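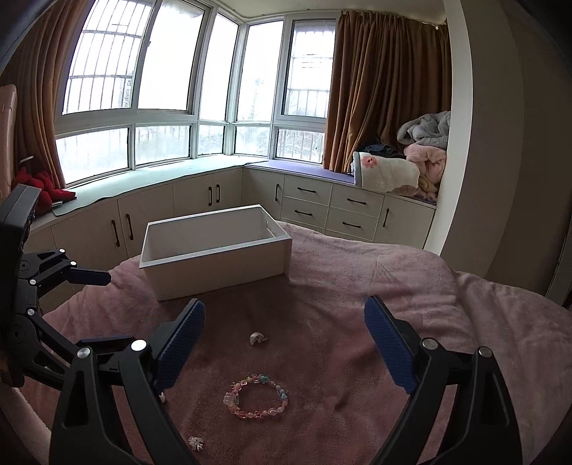 Home | Topics | Things at Home | How Things Work | For Teachers

How to Sort a Jewelry Collection
By Consuelo Cortés
7 comments | 865 shares

A jewelry collection is a set of small objects made to be worn. The objects are different shapes and are made of different materials. Sorting means putting them into groups by a rule. The rule has to be chosen first. If it changes halfway through, the groups stop making sense.

Step one: choose a surface

Small round beads roll on a hard table. They roll because only a tiny part of each bead touches the table, so there is very little to slow them down. A fleece blanket is different. Its surface is made of many short fibers that stand up. The fibers bend under the bead and hold it in place. This holding force is a kind of friction.

A bed with a plain blanket works well. One color is easier to search than a pattern. Smooth out the large wrinkles, as a small earring can slide into a fold.

Step two: empty the box

Tip the box slowly and close to the blanket. Spread the pieces out with a flat hand until none of them overlap. If two bracelets are tangled, lay both down before pulling. Pulling in the air puts all the weight on one thread.

Step three: name the pieces

Bracelet - a loop worn on the wrist. Many beaded bracelets are strung on elastic cord. Elastic is a material that stretches and then returns to its first length.

Earring - a small piece worn on the ear. Earrings are usually made in pairs.

Brooch - a piece with a pin on the back, worn on a coat or shirt. The pin is sharp. Pick up a brooch by its edges, and ask an adult to check that the pin is closed.

Charm - a small part that hangs from a bracelet or chain. It is counted with the piece it hangs from.

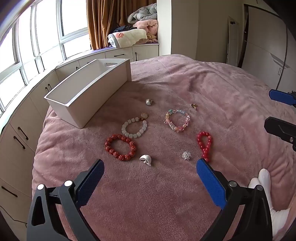 Bracelets, a starburst brooch and small earrings on a pink blanket.

Step four: choose a rule

There is more than one correct way to sort the same collection.

By type. All bracelets go together, all earrings go together, and so on. Most stores use this rule.

By color. Red beads go in one group and pale beads in another. A bracelet with many colors causes a problem here. It can have its own group, called "mixed."

By shape. Beads can be round, cubes or stars. A cube has flat faces, so it rests without rolling. A starburst has points that spread out from the center, like the lines in a drawing of the sun.

By material. This is the hardest rule. Glass and clear plastic can look the same. Glass usually feels cooler and is heavier for its size, but looking is not enough to be sure.

Emiliano Beltrán, age 7, tested two rules on his aunt's collection. Sorting by type took him 4 minutes. Sorting by color took more than twice as long. He kept stopping at a bracelet that was partly green and partly blue.

Step five: put everything back

Place the heavy pieces in the box first. Lay bracelets flat. Spiky pieces should go in a small cloth bag, as their points catch on thread and scratch soft surfaces such as pearl. Earrings also need a bag or a lid of their own.

A box with a hole cut in the end is easy to carry. The hole is a handle. Check that it is higher than the pile inside, or small pieces can fall through it.

Run one hand over the blanket before leaving. Fingers often find a small earring that eyes have missed.

Words to know
Elastic: able to stretch and return to its first length.
Fiber: a very thin thread.
Friction: a force that slows things that slide or roll against each other.

Next: Why Do Zippers Stick? | Back to Things at Home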